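In Praise of the Plain Wooden Block

I will defend painted wooden blocks to anyone who stands still long enough, and a green one, a blue one and a red one on a white table are enough to get me started.
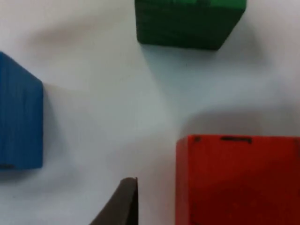
Three is plenty

My neighbour Zdeňka Krajčí lent us a small bag of blocks in August, when my son was 2 and bored of everything with a battery in it. I had a shelf of proper toys by then. There was a talking farm that cost more than my shoes! He walked past the lot and spent the whole morning putting red on blue, knocking it off, and putting it back again.

What I love is how little they ask. A block can be a loaf of bread, a bus, a bed for a very uncomfortable mouse — and then by teatime it's a block again and goes back in the bag. And the colours are such good, strong colours. I like being able to see the grain through the paint, too, because it reminds me that this was a bit of tree before it was a bus.

People tell me you need a big set, and the toy shop on Kokalska will happily sell you a box of 140. It's a lovely box and I've been tempted. But tip all of that on the floor and a small child mostly wades about in it. Put out three and he starts looking at them, turning them over, finding out which way up they'll stand.

I'd clear the table first, mind you. A pale, bare top does wonders, and even the shadows get noticed (ours have been chased with a finger more than once).

Zdeňka hasn't asked for her bag back yet. I'm keeping very quiet about it.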